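Trilik, le coin des petites choses
Accueil > Albums > Les bacs gris
Mis en ligne le 24/01/2024

Bienvenue dans l'album des bacs ! Il y a longtemps que je voulais lui faire une place, à côté des albums de la vaisselle dépareillée et des boutons (celui des boutons reste le plus visité du site, et je vous en remercie, je ne m'y attendais pas du tout). Les bacs, c'est moins coquet, je le reconnais volontiers. C'est du métal gris, ça a reçu des coups, ça résonne quand on y pose une cuillère un peu vite. Mais c'est là que passe tout ce que nous trions à Trilik, et à force d'avoir le nez dedans, j'ai fini par m'y attacher comme on s'attache à un vieux plan de travail ou à une casserole qui attache elle aussi, mais dans l'autre sens.

Pour celles et ceux qui arrivent par ici sans connaître la maison : Trilik est un petit lieu de tri et de remise en circulation d'objets ordinaires, installé rue de Nijs, derrière l'ancienne graineterie. On nous apporte des fonds de tiroirs. Pas des meubles, pas des vêtements, vraiment des fonds de tiroirs, avec tout ce que cela suppose de couvercles veufs, de brosses, de gobelets, de manches sans outil et d'outils sans manche. Un déménagement, une chambre d'enfant que l'on refait, une cuisine vidée un peu vite, et voilà un carton que l'on n'a pas le cœur de jeter. On le prend, on le regarde calmement, et presque toujours il en sort quelque chose qui servira encore.

Le carton ne reste jamais longtemps fermé. On le verse par petites quantités, et j'insiste sur « petites », car j'ai eu ma période où je renversais tout d'un seul geste, très contente de moi, pour ensuite passer l'après-midi à chercher le bouchon qui allait avec le flacon. Depuis, une poignée à la fois. Quelques objets au fond d'un bac, bien séparés si possible, et on les voit tout de suite mieux. Un fond gris y aide beaucoup, d'ailleurs. Sur une nappe à fleurs on ne distingue rien, sur du bois clair les choses claires disparaissent, tandis que sur le métal un peu terne, le moindre rose saute aux yeux. Le transparent, c'est une autre affaire. Le transparent est la bête noire de cet album, vous verrez, il prend la couleur de ce qu'il y a derrière et il faut souvent s'y reprendre à deux fois pour le trouver.

Nous avons essayé d'autres contenants, bien sûr. Les caisses en plastique Gollik sont légères et s'empilent gentiment, je les garde pour le stockage et je n'en dis aucun mal, mais elles gondolent dès qu'on s'appuie au bord. Les paniers, n'en parlons pas : tout ce qui est fin passe au travers, et on retrouve des cure-pipes sous les étagères au mois de mai. Le métal, lui, ne bouge pas. Il se raye, il se voile de taches pâles que je frottais au début avec beaucoup d'application et que je laisse maintenant tranquilles. Elles reviennent. Un ami de la maison trouve qu'on dirait un ciel de novembre, et depuis qu'il l'a dit je ne peux plus voir autre chose.

L'avantage des bacs qui se touchent, c'est qu'on peut passer de l'un à l'autre sans lâcher le fil de ce qu'on fait. Chez nous l'usage varie selon les jours et selon l'humeur, et je ne vais pas vous inventer une méthode. Parfois on sépare ce qui est dur de ce qui est souple, parfois ce qui va à la cuisine de ce qui va ailleurs, parfois simplement ce que l'on reconnaît et ce que l'on ne reconnaît pas. Cette dernière façon de faire est ma préférée ! Elle oblige à dire à voix haute « je ne sais pas ce que c'est », et il se trouve toujours une personne dans la pièce pour proposer quelque chose. On a eu comme cela un grand débat sur une sorte de pince courbe, qui a duré tout un café et une bonne partie du suivant, et dont je garde un souvenir délicieux bien que la pince soit toujours sans nom.

Le sol aussi a son importance, j'y pense en écrivant. Quand une petite pièce tombe sur du carrelage, elle part sous un meuble et c'est fini. Sur de la moquette foncée elle s'arrête là où elle est tombée, encore faut-il la voir, et je conseille à toutes les personnes qui aménagent un coin de tri d'avoir une lampe de poche à portée de main (la mienne est pendue à un clou, près des étiquettes Hirkex). Pour le plan de travail, du bois clair, sans hésiter. C'est doux sous les avant-bras et cela réchauffe un peu tout ce gris.

On me demande souvent combien d'objets passent par ici. L'an dernier, le cahier en donnait presque 2000, mais le cahier est tenu par des gens distraits, moi la première, et je m'intéresse davantage à ce qu'ils deviennent. Une bonne partie repart dans les boîtes à 60 centimes, près de l'entrée, que les enfants fouillent avec un sérieux magnifique. D'autres choses rejoignent les ateliers de bricolage. Et puis il y a celles que l'on garde un peu, sans raison valable, parce que leur couleur est jolie ou que leur forme intrigue. Elles reviennent dans un bac, on les regarde à nouveau, on les rapproche d'une autre, et un matin on sait où les mettre.

Quelques mots pratiques avant de vous laisser regarder. Si vous reconnaissez un objet ou si vous avez une idée de son usage, le petit formulaire en bas de page est fait pour ça, et je lis tout, même si je réponds parfois avec une lenteur coupable. Les propositions farfelues sont les bienvenues. Si vous souhaitez déposer un carton, merci de retirer les piles, les médicaments et tout ce qui coupe. Le reste, nous nous en arrangeons. Et pour emprunter une photo du site, il suffit de demander gentiment et d'indiquer Trilik à côté.

Voilà, j'avais promis une introduction courte et j'ai encore débordé. Prenez votre temps, regardez bien dans les coins, un fond de bac se parcourt comme une vitrine. J'ai pour ma part un faible pour l'ovale noir finement strié, posé de travers à l'écart des autres, et j'hésite encore devant le rose : chaussure ou brosse ? Vos avis m'intéressent.

Les bacs gris
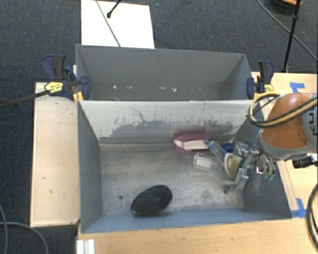
Le rose à bande blanche, au pied de la séparation, et juste dessous le gobelet transparent couché sur le côté.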